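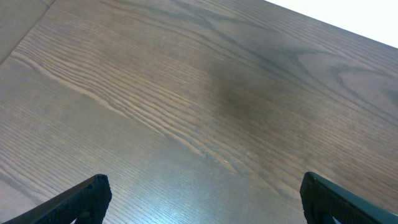 Judit Fekete wrote:

> I have read the notice about closing our Hostness page and moving all
> announcements to the members' list. I am not against it, but I would like
> some points answered before the change is made. A good many members of the
> Darholm Local Studies Society never open their email from one week to the
> next and look at Hostness every morning. If the page goes, how will they
> hear that a meeting has been moved?
>
> My second concern is the photographs. People have been adding old views of
> the town for years, with comments underneath giving names and dates. Those
> comments are often worth more than the pictures. Will they be kept, and
> who will be able to read them?
>
> Lastly, the notice says the page has 2788 followers. The Society has
> nothing like that number of members. Are we giving up our contact with
> all the others?

Dear Judit, dear members,

Thank you for this message. Several members have written privately with similar questions, and it seems best to reply to the whole list.

I should first correct an impression which the wording of the notice may have given. The Hostness page will not be deleted. From June it will cease to be the place where the Society makes its announcements. It will remain visible, with a fixed message at the top giving the address of our website and instructions for joining this list. New posts by the Society will stop, and the facility for visitors to post will be switched off. Comments on existing posts will stay open for the time being, and the position will be looked at again at the next annual meeting.

The reasons for the change are practical. Hostness no longer shows every post to every follower. The figures available to us as page managers show that a notice of a meeting now reaches 700 people on a good day, and many of those see it after the meeting has taken place. We were invited to pay for wider circulation and did so twice last winter. The result did not justify the expense, and the Council does not consider that subscriptions should be used in this way. There is also the matter of accounts. Hostness now requires a visitor to sign in before reading more than the first few lines of a post, and we have received complaints from members who do not hold an account and do not wish to open one.

On the question of members who rarely read their email, the following has been agreed. Changes to the time or place of a meeting will be sent to this list and placed on the front page of the website on the same day. Any member who asks will be telephoned. Requests for this should be sent to the Secretary with a daytime number, and may be made on behalf of another member provided that he or she has consented. The printed programme will continue to be posted to all members as before. Those who find the list too busy may choose the weekly digest, but should bear in mind that a late change could then reach them after the event.

As to the photographs, the page holds over 1000 images, of which a large part were contributed by people outside the Society. Hostness allows page managers to download the images together with the text beneath them, and a full copy has been taken. It is held on the Society's own storage and is not at present open to the public. We cannot simply place it on the website, as the contributors gave their photographs to the page and were not asked about any other use. The Secretary will write to those contributors who can be traced. Where permission is given, the photograph and the comments relating to it will be added to the Bugti catalogue, with the commenter's name left out unless he or she asks for it to appear.

Members who posted photographs themselves can save a good deal of correspondence by replying to me directly (please do not reply to the list) with the name under which they posted and a plain statement that the Society may use the material. Any member wishing to have an item removed from our copy should say so in the same way.

Your last point is a fair one. Many of the followers live at a distance, some of them overseas, and have family connections with the town. They are not members but they have been generous with information. This list has until now been restricted to members. The Council has decided to open a second list, for announcements only, which anyone may join without charge. It will be run on Hasidora, as this one is, and addresses given for it will be used for no other purpose. No more than 5 messages will be sent in any month. Details will be posted on the Hostness page in good time, and repeated until the change takes effect.

It has been suggested that we open a page on another of the social networks in place of Hostness. The Council considered this and decided against it for the present. Each page needs someone to answer messages and to remove unsuitable material, and the two members who have done this work for us wish to give it up. Should any member be willing to take on the task, the matter can be raised again.

Further comments may be sent to the list or to me. I would ask that the subject line be kept unchanged so that the messages remain together in the archive.

Yours sincerely,

The Secretary
Darholm Local Studies Society
10 December 2018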